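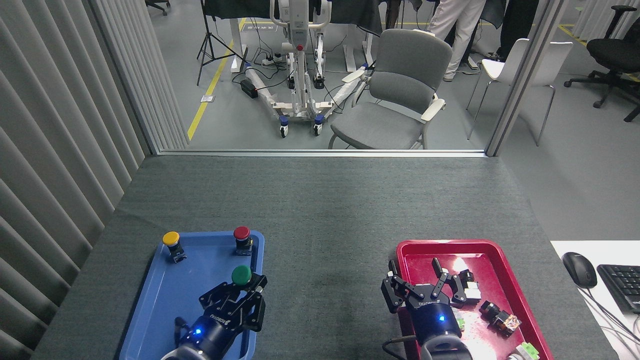

Neema Odera wrote to us in April to say that the first hour with the hand controllers felt like tying somebody else's shoelaces through a fence, and that by lunchtime she had stopped noticing the controllers and was thinking only about the switches. We have kept her note on the wall ever since. It says very nicely what we hope will happen to you too, once you have the Firkico Pair on your own bench and a tray of parts waiting.

Firkico Pair
Two-hand remote teaching set by Rokmont

Home > Teaching by hand > Remote sets > Firkico Pair

In stock. Ships with wrist straps, both chargers and the printed guide.

About the set

The Firkico Pair is a set of two hand controllers, a base box and the recording software that goes with them. You hold one controller in each hand, the arms follow, and everything you do is saved as a demonstration that you can play back, trim, label and use for training. If you've only ever taught a robot by typing in points one after another, we think you're in for a very pleasant afternoon!

We built it for small-parts work: sorting, picking from trays, turning a part around before setting it down, handing something from one side to the other. Push buttons and switch blocks are a good example (and a favorite in our own shop), as they come in awkward shapes, with round caps at one end and contacts at the other, and no two of them ever seem to lie the same way in a tray. A person sorts that out without a second thought. Getting that second thought into a recording is what the set is for.

Squeeze the trigger and the gripper closes as far as you squeeze. Let up a little and it opens a little. You can freeze one arm with your thumb while the other one works, and that turns out to be the feature people write to us about most. Elibariki Nyamweya leaves the left arm parked over its tray for half of every recording, and swears he couldn't go back. 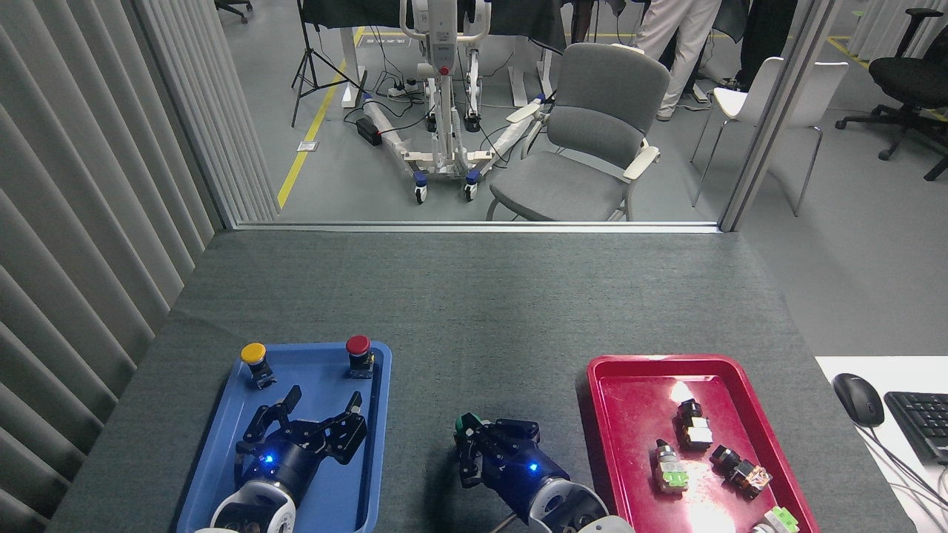
Teaching with two arms: the right gripper has a small green-topped switch part at its fingertip.

What you get

Left and right hand controllers
Base box with power supply
Two charging stands and two wrist straps
Foot pedal (start, stop, throw away the last take)
Hedegaard mounting plate for the base box
Recording software, one seat
Printed guide, 126 pages, with plenty of room for your own notes

The basics

Position updates: 1000 per second
Battery: 2000 mAh in each controller
Charging: USB-C, on the stand or straight into the controller
Motion scaling: one to one, half, or quarter
Returns: 30 days, opened or unopened

A few words on recording well

Start slowly. We know everyone says so, but a demonstration that hurries through the grasp and then lingers afterward is hard to learn from, and you will end up throwing it out. Move at the pace you'd use to show a new coworker. Set motion scaling to half for the first session and leave it there until your wrists have settled down.

Mix up the parts between takes. Turn a few over, slide some toward the rim, let two of them touch. Tray color is up to you, though we do like a different color for each side, as it makes the recordings so much easier to talk over later on.

Do keep the fumbles, too, as long as you recovered from them. If a part slips and you go back for it calmly, press nothing and carry on. The pedal is for takes that really went wrong, and you'll know those when you make them.

Does it fit my arms?

Probably, but please ask before you order. The base box speaks to most six- and seven-joint arms, and to both two-finger grippers and hands with several jointed fingers. With jointed fingers you will also want the Skadis finger add-on, sold separately, which takes over from the plain trigger and lets each finger curl by its own amount. Send us the model name of your arm and gripper and Shabani Athumani will write back with a straight yes or no, and usually a wiring sketch.

From people using it

"The quarter-scale setting saved us on the small contact blocks. I wish the straps were longer."
Emmanuel Chege

"Good set, clear guide. Took me two tries to find the pairing button, it's under the strap."
Lukian Kushnir

(Lukian is right about the button. The guide now has a drawing of it inside the front cover.)

Often bought together

Skadis finger add-on
Spare foot pedal
Hedegaard mounting plate, wide
Extra software seat

Ask a question about this product
Add to quote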